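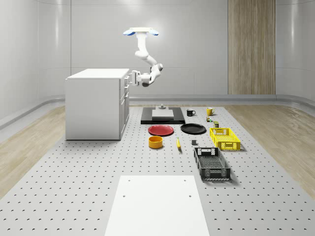
Gestden is a teaching station for people who need to show a robot arm a task and keep a clean record of how it was done. You move the arm yourself, either by holding it at the wrist or by driving it from a hand controller, and the software stores every joint position and every opening and closing of the gripper. The station comes with a simulated copy of the workcell, so operators can practice before they touch hardware. The kitchen layout has a ceiling-hung arm with a two-finger gripper, a white cabinet with drawers and doors down one side, and a perforated table set with mugs, plates, a bowl, a banana and two crates. Any of the loose items can be moved, swapped or removed in the layout editor.

Two ways to teach

Hand guiding: Press and hold the button on the wrist ring and the arm goes slack enough to push. Let go and it holds its pose. This works well for slow contact tasks such as pulling a drawer or setting a plate down flat. Hand guiding is available on the physical arm only.

Remote control: The controller follows your hand and the gripper follows the controller. The trigger closes the fingers in proportion to how far you squeeze. A foot pedal pauses the link so you can move your hand back to a comfortable position and carry on. Remote control works on the physical arm and in simulation with the same settings.

Recordings from both methods are saved in the same file format and can be mixed in one task folder.

What is in the box

Hand controller with charging dock
Foot pedal, 6-foot cable
Wrist ring with hold-to-move button
Station computer with Gestden software installed
Kitchen, packing and bench layouts for simulation
Printed setup guide

The arm, gripper, table and ceiling mount are sold separately. See the Morell mounting page for plate drawings and bolt patterns.

Specifications

Recording rate: 60 samples per second
Controller range: 52 inches in any direction from the dock
Storage: 400 demonstrations per task folder
Recommended starting set: 200 demonstrations for a single pick-and-place task
Supported mounting: floor, bench, wall, ceiling
Grippers: two-finger parallel

Notes on setup

For a ceiling mount, set the orientation in the software before you enable hand guiding. The gravity setting is different for a hanging arm, and with the wrong one the arm will drift when you press the button. The setup guide covers this on the first page.

Left-handed operators can mirror the controller under Preferences. The mirror setting is stored with the operator's profile and does not change recordings already made.

Bad takes can be marked during recording with a double tap on the pedal. Marked takes stay in the folder but are left out when you export.

Training and support

A one-day operator course is included with each station. Courses are taught by Mansa Kpodo and Hubert Stępień, on site or by video. For quotes and lead times, contact Sheila Whitlock in sales. Replacement pedals and wrist rings ship from stock.

Page updated June 2026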